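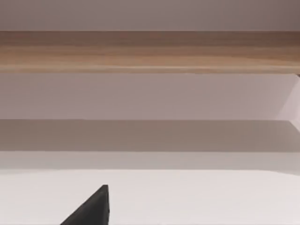

Why does wood have lines in it?

Look closely at a wooden table, a door or a pencil and you will often find lines running along it. These lines are called the grain. They show how the tree grew.

How a tree gets its rings

A tree trunk grows wider by adding new wood just under the bark. In spring, when there is plenty of water, the new wood grows quickly and is pale. Later in the summer it grows more slowly and is darker and harder. In winter many trees stop growing until spring.

One pale band and one dark band together make one ring. In places with warm summers and cold winters, a tree usually makes one ring each year. If a stump has 60 rings, the tree was probably 60 years old when it was cut down.

From rings to lines

Rings look like circles when you cut straight across a trunk. If you cut along the trunk to make a plank, you see the same rings from the side. Now they look like long stripes. Sometimes they make wavy shapes or pointed arches, depending on where the saw went through.

What is a knot?

A knot is a round, dark patch in a plank. It marks the place where a branch grew out of the trunk. The grain bends to go round it.

Wet years and dry years

Rings are not all the same width. A wide ring often means a good year with enough rain. A narrow ring can mean a dry or very cold one. Scientists study old trees to find out what the weather was like hundreds of years ago.

Words to know

Bark: the outer covering of a tree
Grain: the pattern of lines in wood
Plank: a long, flat piece of wood
Trunk: the main stem of a tree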